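14 min read

3.2 Does replacing the sponge more often make any difference?

Advice to throw out a kitchen sponge every week is repeated so often that it has come to sound like a finding. We could trace very little of it to a measured outcome. Most of the household guides we read cite one another, and those that do cite a study cite bacterial counts, which tell us how much is living in the foam and very little about whether anyone in the house gets sick.

We asked 160 households in Zandley and Cuesta to keep a kitchen diary for 26 weeks. Half were given a new sponge every Friday. The rest were told to carry on as they normally would, and in practice that meant keeping a sponge until it fell apart or began to smell. All sponges were the ordinary two-layer kind, foam on one side and a scouring pad on the other (Figure 3), so that differences in material would not muddy the comparison.

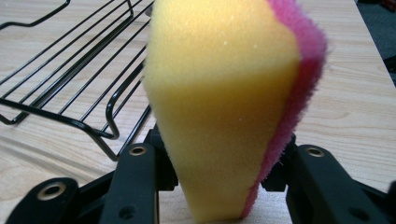

Figure 3. Two-layer kitchen sponge, yellow foam with a pink scouring layer.

Stomach complaints were recorded by the households themselves, which is a weakness. People who are handed a fresh sponge each week know they are in the "clean" group and may be slower to write down a bad night. Even with that bias working in favour of weekly replacement, we found no clear gap between the two groups. The weekly group did report that their kitchens smelled better. We have no reason to doubt them, but odour is a poor guide to risk and has been treated as a good one for far too long.

The Hastix survey reached the opposite conclusion, and it is the one usually quoted. It had no comparison group. It asked people how often they changed their sponge and how healthy they felt, in the same questionnaire, in January — a month when plenty of households have a cough and a fresh set of resolutions. People who change sponges often may also wash their hands often, cook less raw meat, or simply like to give tidy answers. The survey cannot separate these habits, and its authors do not try.

None of this shows that an old sponge is harmless. Our sample was small, few households had infants, and a rare but serious illness could easily have been missed. The Flallov trial, which followed 100 shared student kitchens, may do better on this point, though its published protocol again relies on swabs as the main outcome. Until someone counts illness directly and in enough homes, we would treat the weekly rule as a preference about smell.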